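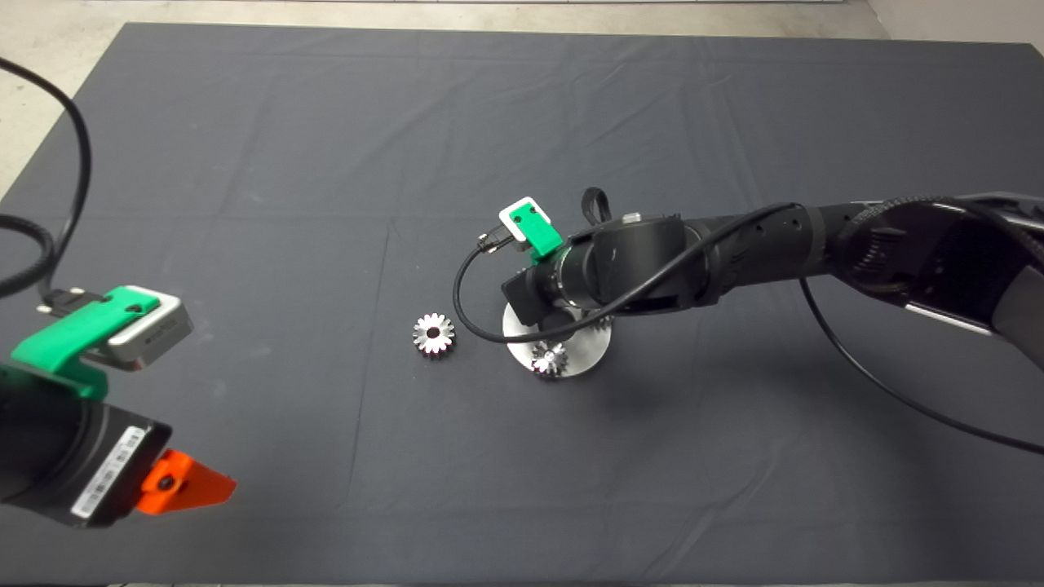 Sandoval Publishes Maintenance Standard for Two-Arm Gear Handling Cell at Ustthorpe

Procedure covers fingers, camera brackets, cable routing and table cloth; training for partner sites to follow

USTTHORPE, September 2018 – Sandoval Automation Services today released the written maintenance standard for its two-arm gear handling cell at the Ustthorpe workshop. The document sets out how the cell is prepared at the start of a shift, what is inspected between runs and which repairs may be made on site. It replaces a set of handwritten notes that had been in use at the workshop since the cell was commissioned.

The cell places steel spur gears onto a round metal plate using two arms that work from opposite sides of a cloth-covered table. Each arm carries a small camera module on a green 3D-printed bracket at the wrist. The new standard treats the bracket, the camera and its cable as a single assembly, to be removed and refitted together.

"Most of our lost time last year came from small things around the wrist," said Teodoro Palacios, Maintenance Manager at Sandoval. "A bracket would shift slightly after a cable was pulled, and the operator would spend the morning looking for a fault in the software. The standard puts the bracket first on the list."

Under the procedure, technicians check the seating of each camera connector with the arm powered down and then move the wrist by hand through its full range. The camera cable must keep a free loop at every position and must not bear on the bracket. Cables that show wear in their outer covering are replaced and may not be taped. Longer cables leading away from the arms are to be laid clear of the gears and the plate before motion is enabled.

Gripper fingers are inspected for looseness at the screw and for wear along the tapered face. The standard requires that a worn finger be exchanged and the gripper calibrated again before the next run. Fingers are held in stock at Ustthorpe under part number 3914, and the workshop is required to keep a spare set within the cell area at all times.

The table cloth is also covered. Sandoval adopted a dark gray cloth to reduce glare from polished gear teeth, which had affected camera readings on the bare tabletop. Technicians are instructed to pull the cloth flat before each shift, to remove metal particles with a soft brush and to change it when oil marks become visible to the cameras. Light creases are acceptable. Folds high enough to tilt a gear are not.

Following any work on a wrist assembly, the cell must complete 99 consecutive placements at reduced speed before it returns to normal duty. If a gear is dropped or set down off the plate, the count begins again after the cause has been recorded in the cell log.

The standard was developed over a trial period at Ustthorpe, during which the maintenance team logged some 584 hours of cell operation. Unplanned stops attributed to camera cables fell from 29 in the first half of the trial to seven in the second. The full log has been supplied to Zarkis, the customer for whom the cell was built.

"We asked for a procedure that a technician could follow without calling the people who designed the cell," said Jaqueline Espinoza, Production Engineering Lead at Zarkis. "The version we received was tried by our own staff, and their corrections are in the final text."

Zarkis will apply the standard to a second cell at its Clotstead plant, where installation is scheduled for December. Sandoval will train the Clotstead technicians at Ustthorpe before the cell is handed over. Training consists of two days of supervised work on the cell, including a complete removal and refit of both wrist assemblies.

Copies of the standard are available to existing Sandoval customers through their service contact.

About Sandoval

Sandoval Automation Services installs and maintains robotic handling equipment for manufacturers of gears, bearings and small machined parts. The company operates its service workshop and training area at Ustthorpe.

Press inquiries: Communications Office, Sandoval Automation Services, Ustthorpe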